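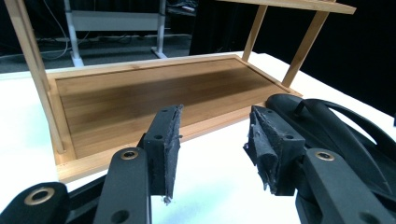 Figure 3. Lower tier of a bamboo rack, with its slatted panel set inside a lighter raised frame.

3.2 Tiered racks and the lower shelf

Of all the furniture in our study, the small tiered rack gave us the richest material, and it is a pleasure to report on it at length. Racks are cheap and light, and they get moved from room to room more than any other piece we followed. A bookcase tends to stay where it was first put. A rack starts in the bathroom, goes to the kitchen when a plant needs a home, and ends up beside a desk holding printer paper.

We looked at 16 households in the Purska district, all of them renting. Residents kept a short diary of what was put on each tier and when it was taken off again, and the diaries came to nearly 2000 entries. Barrios coded the entries by hand, using the scheme set out in Section 2.

The first result concerns the bottom tier. In the rack in Figure 3 the frame stands up around a darker panel of long, narrow slats, so the lower surface is really a tray. This small detail matters a great deal! Residents with tray-type racks used the bottom tier for things that roll or tip: jars, spools, onions, batteries. Residents with flat boards put folded or boxed things there and kept the loose ones elsewhere, often in a bowl bought for the purpose. The raised edge does the work of a bowl, and people seem to pick up on it very quickly. One diary from the Flurkemine building has marbles on the bottom tier by the second day.

The second result concerns reach. Slanted posts, as on the right side of the rack in Figure 3, change how a hand gets to the back corners. Several residents wrote that they loaded such a rack from the open side only, and that whatever went in first stayed longest. We found the same pattern in the entries for the Thongdee building, where teas and spices at the back of the lower tier were seldom touched between one cleaning and the next.

Color also came up, which we had not expected. Residents talked warmly about the contrast between a light frame and a darker panel, and two of them lined up objects along the slats "because the stripes tell you where things go." We would love to see this followed up with other materials. Painted metal and wire would be good places to begin, as would the older Wimico shelving still found in many of the stairwells.

Upper tiers behaved differently. They held objects meant to be seen, and changes there were fewer and more deliberate. We turn to these in Section 3.3.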